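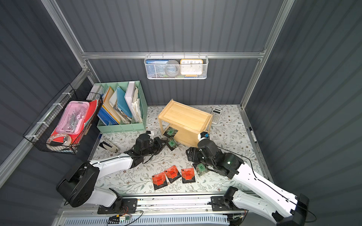

A cell that needs this much looking after was put together wrong in the first place, one reader of an early draft told us, and the remedy was surely to build it again and write about that. We have thought about the remark a good deal, mostly while lying on the floor with a hex key. The cell, which we call Unero, was in fact built again, twice, and each time it came back with a new set of habits. What follows is an account of those habits and of the routine we settled on to live with them.

Unero > Papers > Keeping a two-arm cell running > Section 4
Reading time: 7 min
Print this section | E-mail this section

Figure 4. The Unero cell with both arms on the shared track. The storage baskets are fixed to the wall and the back rail, and the small circuit board is taped to the track at lower left.

4. Setup and upkeep of the cell

4.1 What counts as a stop

We logged a stop whenever a session had to be halted by a person for any reason having to do with the cell itself. A failed grasp was not a stop. A gripper that closed on nothing, opened, and closed on nothing again was still, for our purposes, hard at work. A stop was also not logged when the operator paused to get coffee, though early entries show that opinions differed on this point until June, when the logging tool (Studeo, version unchanged throughout) was given a separate button for it. The coffee button has since become the most reliable control in the room.

Over the study we recorded 246 stops. Of these, 89 came down to something that had shifted: an arm base, a basket, the mat, a rail bracket. Another 66 were cable trouble. The rest were a mixed bag of software restarts, loose grippers, power dips and a category labeled "other," which we set up with good intentions and then used as a broom closet.

We had expected the arms to be the main source of grief. They are the expensive part, they have the most joints, and they came with the thickest manual. As a group they behaved well. The trouble lived in the cheap parts between them.

4.2 The track

Both arms are mounted on one long metal track at the front of the enclosure. The attraction of a shared track is that the two bases stay in line with each other, and if one has to be moved, it can be moved along a straight path and clamped again. The drawback is the same fact seen from the other side. Anything that disturbs the track disturbs both arms, and they then agree with each other perfectly while being wrong about the rest of the world.

Our first method of catching this was to wait for an arm to miss something by a finger's width. This is sensitive but slow, and it spoils the data leading up to the discovery. The second method was paint. We drew a thin line of paint across each base bolt and onto the plate next to it, so that a turned bolt would show a broken line. Paint works as long as the person checking it gets down to where the bolts are. Several entries in the log reading "marks OK" were made, we now believe, from a standing position.

The current method is a touch check. Each arm is driven slowly to a fixed point on the base of the enclosure and to a fixed point on the back wall, and the joint readings are compared with those saved after the last full setup. If either arm is out by more than our limit, the bolts on its base are backed off and tightened again in a crossing order, a little at a time. Tightening them one after another around the circle, as all of us did at first, walks the base sideways. The manual says so on its second page of text. We got there by experiment.

Loose hardware in the slots of the track deserves a word. A dropped screw vanishes into a slot with no sound at all and reappears weeks later under a mounting plate, which then refuses to sit flat. We now vacuum the slots before any base is moved. The bag is emptied onto a sheet of white paper and inspected, and in this way we have recovered a quantity of our own screws and a few that fit nothing we own.

4.3 Cables

Each arm carries cable along its outside, with slack left for the joints. Choosing the slack is the whole art. Too little, and the cable pulls tight at full reach and either unplugs itself or, worse, half unplugs itself. Too much, and the loop hangs where the other arm wants to go. We began with too little on the left arm and too much on the right and spent some time adding to one and taking from the other until we had them the wrong way around.

What finally helped was to stop setting the slack with the arms parked. A parked arm is a poor guide to anything. We now set it with the arm held at the farthest pose in the task set, then again with the arm folded as tight as it will go, and we tie the cable only where it moved in neither. The lab calls this the Ogilvie fit, after the building, and the name has spread to other jobs in which something must be checked at both ends before it is tied down.

Half-seated plugs gave the strangest faults. An arm would run cleanly all morning and then drop out at one particular pose, recover when touched, and run cleanly again for as long as anyone was watching. Four of these were blamed on software before the plug was found. We have therefore moved the tug test to the front of the list: before restarting anything, pull gently on each plug. It takes a few seconds and has saved at least two reinstallations, one of which was already under way.

Replacement cables came from Sudance and from a drawer. We could find no difference in how long they lasted, but the drawer was faster.

4.4 The board on the rail

The small circuit board and its colored wires are taped to the rail near the left arm. This was a temporary measure. A printed housing was drawn up for it early on, and then drawn up again after the second rebuild changed the spacing, and both drawings are available on request. The tape has meanwhile outlived the first drawing and shows every sign of outliving the second.

We do have to report that tape asks for care of its own. It lets go slowly at the corners, so the board must be pressed down and the tape renewed before it looks as if it needs it. The thin wires get their own strip, and no wire is left to cross the path of a sliding base. When the housing is finally fitted we will lose a weekly chore and, we suspect, gain a new kind of stop.

4.5 The parts that hold the other parts

The enclosure is built on aluminum rails, and anything can be clipped, tied or bolted to them, and so everything was. The basket on the back rail hangs from small hooks. The one on the left wall is fastened with zip ties. Readers with a background in industrial practice may wish to skip to Section 5.

In defense of the zip tie, it does not loosen by turning. It creeps, and creep can be seen coming. Our rule is to replace ties in pairs on opposite sides and to cut the tails flush, after one long tail was picked up as an object by the vision code and politely avoided for most of a day. Hooks are less forgiving. A basket on hooks can be nudged along its rail by a passing forearm and will hang there looking completely natural in its new place. We put a stop clip on either side of where it belongs and check the clips, and leave the basket to look after itself.

The mat is the part we changed our minds about most. A printed mat with a vine pattern is harder on the vision code than a plain one, and we kept it on purpose. It also slides. Since a shifted mat moves every object resting on it by the same amount, the cell appears to have gone out of line when the arms are blameless, and on two occasions we realigned a pair of correctly aligned arms to suit a crooked mat. The order of checking is now mat first, track second, arms last. Had we written this section before the work, the order would have been the reverse, and we would have defended it.

4.6 The daily routine

The routine that came out of all this takes almost 10 minutes with two people and somewhat longer with three. It is run with the arms powered down for the first part and up for the second.

Powered down: square the mat to its corner marks. Press the tape. Look at the base bolts from bolt height. Tug each plug. Move each gripper's fingers by hand and feel for grit or a loose joint.

Powered up: run the touch check on the left arm, then the right. Send each arm to its farthest pose and watch the cable, not the arm. Fold both arms and watch again. Write down what was found, including when it was nothing.

The last item met the most resistance. An entry saying that all was well feels like a waste of ink, and for several weeks the log held only bad news, from which it was impossible to tell a good day from a day when the checks had been skipped. Studeo now declines to open a session until the form has been filled in. It has no means of knowing whether the form is true, and we have not gone looking for one.

Stops caused by shifted parts fell off after the routine was adopted. We make no strong claim for any single step, having introduced most of them in the same week in a state of some irritation. Section 5 takes up the effect on the recorded sessions, including those made on the crooked mat.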